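Ein Stuhl für lange Schreibtischtage: der Skanermont von Plakari im Alltagstest

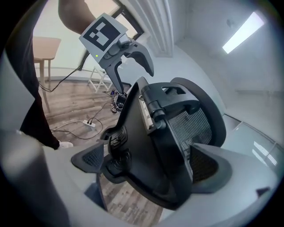 Henrike Altmoser
Redakteurin, Wohnen und Arbeiten
21.03.2019

Meinen alten Bürostuhl habe ich länger behalten, als es meinem Rücken lieb war. Er hat zwei Umzüge mitgemacht, eine Dissertation und unzählige Steuererklärungen, und irgendwann sackte er beim Telefonieren ganz langsam nach unten, sodass ich am Ende eines Gesprächs mit dem Kinn knapp über der Tischkante saß. Im Mai vergangenen Jahres habe ich mir dann endlich den Skanermont bestellt – in Schwarz, mit grauem Netzrücken –, und weil mich seither erstaunlich viele Leserinnen und Leser nach Stühlen fragen, schreibe ich meine Erfahrungen einmal ausführlich auf.

Gekauft habe ich ihn für 781 Euro, und ja, ich habe beim Bezahlen geschluckt. Zur Auswahl standen noch der Owino, auf dem ich im Laden herrlich weich saß (leider schon nach zehn Minuten etwas zu weich), und das große Modell von Garside, das mit Kopfstütze und allem Drum und Dran 1629 Euro kosten sollte. Das war mir dann doch zu viel, so schön die Armlehnen auch waren!

Der Aufbau hat mich 90 Minuten gekostet, eine Kaffeepause eingerechnet. Die Anleitung besteht nur aus Zeichnungen, und bei der Verbindung von Sitz und Lehne wäre ein einziger erklärender Satz sehr freundlich gewesen. Wer zu zweit ist, tut sich deutlich leichter: Einer hält die Lehne, der andere zieht die Schrauben erst locker und dann richtig fest.

Und wie sitzt es sich nun? In der ersten Woche, das gebe ich zu, fand ich ihn streng. Die Lehne stützt ziemlich weit unten, und wer sich wie ich jahrelang in ein durchgesessenes Polster geschmiegt hat, muss sich daran erst gewöhnen. Inzwischen habe ich mehr als 900 Stunden darauf verbracht und möchte ihn nicht mehr hergeben. Das Netz ist gerade im Sommer ein Segen, unter meinem Dach wird es nämlich sehr warm, und mit dem alten Kunstleder klebte ich ab Mittag regelrecht fest. Die Wippfunktion lässt sich fein einstellen, für leichte Personen dürfte sie ruhig noch etwas sanfter ansprechen.

Ein paar Dinge stören mich trotzdem. Die Sitzfläche ist vorn recht fest, nach einem langen Redaktionstag merke ich das an den Oberschenkeln. Im Netz sammelt sich Staub, den ich mit der weichen Bürste vom Staubsauger herunterhole, am besten gleich beim normalen Saugen. Und seit dem Winter knarzt es beim Zurücklehnen. Ich habe alle Schrauben nachgezogen, danach war eine Weile Ruhe, jetzt knarzt es wieder ganz leise. Der Kundendienst hat mir ein kleines Päckchen mit neuen Unterlegscheiben versprochen, auf das ich noch warte.

Von mir gibt es vier von fünf Punkten. Setzen Sie sich vor dem Kauf aber bitte unbedingt Probe, und zwar mindestens eine halbe Stunde – nehmen Sie sich ruhig ein Buch mit ins Geschäft!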